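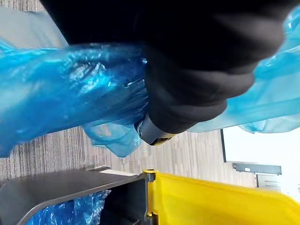

Household Waste Collection Should Not Depend on the Calendar

Search this site Enter keywords Go

Print this page | E-mail this page

19 December 2018

The Etside district proposes to move household collection from every week to every 2 weeks, beginning in January. This association has considered the proposal and cannot support it in its present form.

The case for the change rests on cost. Fewer rounds mean less fuel and fewer hours, and the savings are real. They fall unevenly, however. A house with a yard can store two weeks of refuse without difficulty. The almost 300 apartments along Wirier Street share storage rooms that were built for weekly service, and their tenants were not consulted.

Recycling is also likely to suffer. Residents whose trash bin is full will use whichever bin has space, and a mixed load must be sorted again at public expense.

We ask the district to keep weekly service for buildings of 5 or more units, and to publish the results of any trial before extending it. Written comments may be sent to the district office for 14 days.

Contact Us | Copyright 2018 Etside Residents' Association | Back to top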